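**Small things before the move, a thread**

1/ We move out of the flat in Flolville in July. I decided to begin with the drawer where all the chargers and adapters live. It is the smallest drawer and also the worst one.

2/ My rule is simple. Each thing goes out of the drawer, gets a look, and then goes to one of 2 places: the box for Lumbao, or the bag for the recycling point.

3/ Cables were easy. Old phone cables go in the bag. I kept the long one from Ivora, it cost me 195 and I am still a little angry about the price.

4/ Adapters are harder for me. They are small and heavy, and they roll to the bottom of every box. So I put them in the dark red tray first, and pack them from there.

5/ The white cube one stays with us. It has the socket on the front and the two prongs at the side, and I like that it is so compact. Fingerless gloves are good for this work, by the way. You can still feel the small parts. 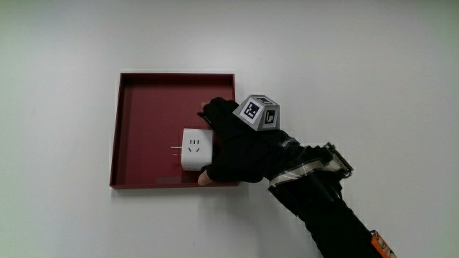
6/ Next is the question of the lamp from Plulemora. The plug is fine, the shade is not. I looked up a new shade and it is 241 without delivery. I will sleep on it.

7/ If somebody has a good way to label adapters so they can be matched to their devices later, please write to me. Paper tape falls off after one week in my home.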